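The Guest Room Is a Public Matter

By Carmela Cocco

Coastal towns have long argued over hotels. They argue over height, parking, noise and the color of awnings. They argue far less over the spare bedroom, and yet in the town of Tamelum the spare bedroom now shelters more visitors in the high season than every inn on the harbor road. The council will soon decide whether to renew the short-stay ordinance it adopted in April. It is the view of this writer that the ordinance should be renewed, and that it should be made stronger in two respects.

The facts of the matter are not in dispute. The town register lists 3297 dwellings. Of these, 50 were let to visitors under the old permit system, which had no cap, no inspection and a fee that did not cover the cost of the clerk's time. Most of the permits belonged to families who let a room or a small cottage behind the house. A smaller number belonged to firms based elsewhere. The Rinaldi agency, the largest of them, has managed its properties with care and has said so often. Good management was never the chief complaint.

The chief complaint was that the town could not say who was sleeping where. When the storm drains failed on the lower streets two winters ago, the fire service went from door to door with a list that was wrong. It left out guest rooms that had been added over garages. It included others that had been closed for years. A town that asks its crews to work from such a list has failed in a basic duty, and the fault lay with the rules, which asked owners for almost nothing.

Opponents of the ordinance have raised the matter of character. A visitor, they say, comes to the coast for an informal week. The visitor wants sand in the hallway and supper at nine, and does not want to be met by a framed notice and a numbered door.
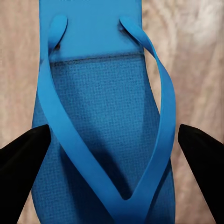 Beach footwear: the informal week remains the town's main attraction.

There is some force in this. Tamelum would be a poorer place if every room were run like an airport hotel, and the first draft of the ordinance did lean in that direction. It asked for a printed house manual in each room and a sign at the gate of a fixed size. Both clauses were struck out before the vote, and rightly. What remains is modest. An owner must register each room, admit an inspector once a year, post a telephone number that is answered at night, and pay a fee that meets the cost of the work. None of this will be felt by a guest who is walking back from the water with a towel over one shoulder.

The inspection deserves a fuller defense than it has received. It has been described at public meetings as an intrusion, and one speaker compared it to a search. The comparison does not hold. The inspector looks at the alarm, the wiring, the exits and the means of ventilation, and leaves. An owner is told the date in advance and may ask for another. Restaurants accept the same terms, as do barbers, and a bedroom in which a stranger will sleep can hardly call for less attention than a chair in which a stranger will sit.

It should also be said that many owners have welcomed the change. Of the holders who answered the council's survey, 46 said that they would register again, and several wrote at length on the back of the form. A number of them had never been told that a sleeping room needs a second way out, or that a window painted shut does not count as one. They were glad to learn it from an inspector.

The question of the neighbors is harder. A street in which people live all year has habits that a visitor cannot be expected to know. The bins go out on the left. The lane by the chapel is not for parking, though no sign says so. Sound carries over the back yards after dark in a way that surprises those who come from larger cities, and a conversation held at a normal pitch by an open window may be heard in full by the household next door. The older residents of Kulau Street have spoken about this with great patience. They do not ask for silence, only for someone to call.

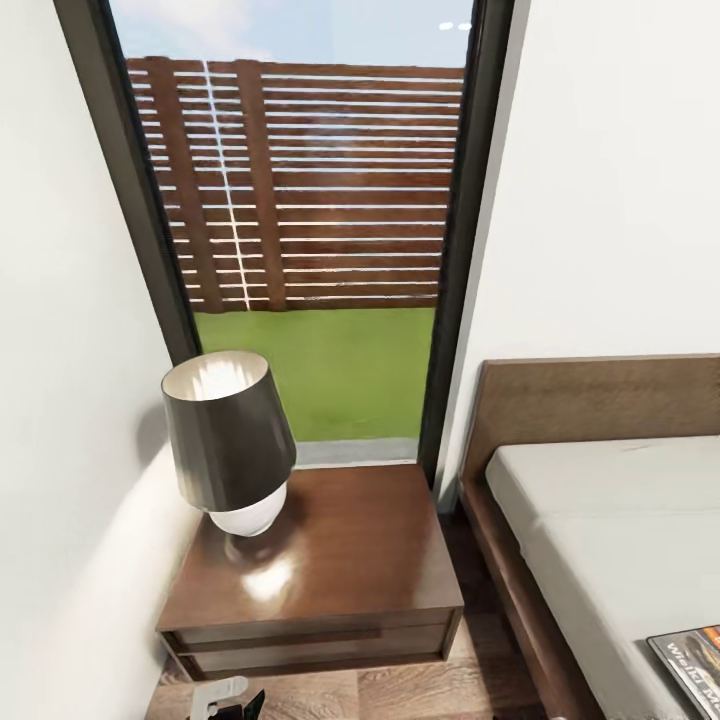 A bedroom corner with a tall window and a slatted fence outside.

Privacy between lots is a related subject, and one on which the ordinance is silent. Under the present building code an owner may turn a ground-floor study into a guest room without any review of what it overlooks. Planting and fencing are left to good will. In most cases good will has been enough, but where it has not, the only remedy is a civil claim, and few households wish to begin one against the people next door. The first amendment proposed here is therefore a simple one: that any new guest room facing a neighboring yard be reviewed for screening at the time of registration, with the cost shared where both sides gain by it.

The second amendment concerns the cap. The ordinance limits each owner to 4 registered rooms but says nothing of owners who are related to one another through a holding company. The Stosora development on the north bluff has shown how easily the limit may be stepped around. Its units are held by separate entities with the same mailing address, and each is in full compliance. The town attorney has advised that the wording can be mended by a short definition of common control, of the kind already used in the liquor code. There is no reason to wait another year for it.

Some will answer that the town depends on its visitors and should do nothing to discourage them. The town does depend on them. It also depends on teachers, line cooks, nurses and boat mechanics, and these people must live somewhere within reach of their work -- a point that has been made at every housing forum and then set aside when the season begins.

The hearing is set for 8th October in the upper hall. Written comments may be left with the clerk until noon on the same day, and those who rent their homes are as free to submit them as those who own.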